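Skasby Asthma Review Pilot: progress report to the Runda Fund
24 September 2026 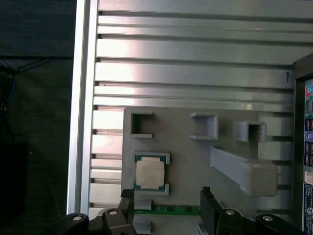 Grey fixture plate on a slotted aluminium panel.

Recruitment closed in January with 100 adults enrolled across 3 practices. Follow-up is complete for all but 21, who are due a second breathing test. Night-time symptoms are recorded by weekly diary — return rates are lowest at Rurport, where forms now go out by post. No change to the agreed budget is requested. The inhaler technique data have been entered and will be checked before analysis starts. The next report will cover hospital visits.

Rhydian Pumphrey, project lead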